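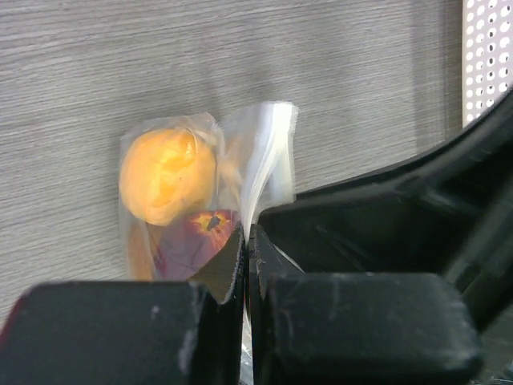

Can you store socks in clear plastic bags, or do they go musty?

Clear bags are fine as long as the socks are bone dry before they go in and you don't seal them up completely.

sockdrawer2869
Posted 8/23/19

Bit more background from me. We've moved to a flat in Amberg with one tiny chest of drawers, so all the winter socks need to live under the bed until it gets cold. I've got a pack of 200 clear bags left over from a craft fair (don't ask!) and I'd love to use them up. Mine are mostly cotton, and a lot of them are spotty, so I do like being able to see which is which. 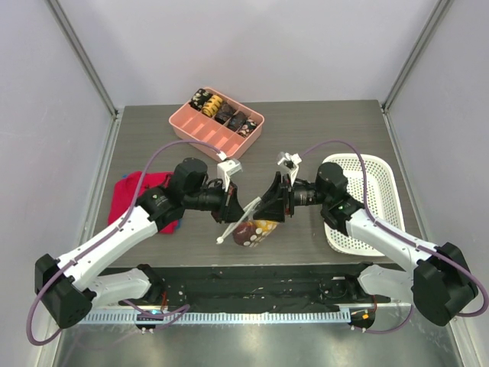 Spotty sock, maroon-brown one end and yellow the other.

jodardjumble

I've done it for years with no trouble – the only time I had a whiff was when I packed things straight off the line in August, thinking they felt dry. They weren't. Now I leave them on the airer one more night and fold the top of the bag over loosely. Lay the socks flat in pairs, don't ball them up, as it stretches the cuffs something rotten. If you've got any wool ones, put those in a cotton bag or an old pillowcase instead.

Skivent500

just chuck them in a shoebox, saves all the faff

bright_and_tidy

I'd go for the bags too, but snip a small corner off each one so a bit of air gets in. Keep them away from the radiator and any outside wall if your bedroom gets damp – ours does, and the stuff nearest the wall always smells first. Patterned ones I turn so the brightest bit faces out, then I can find them without tipping the lot on the floor.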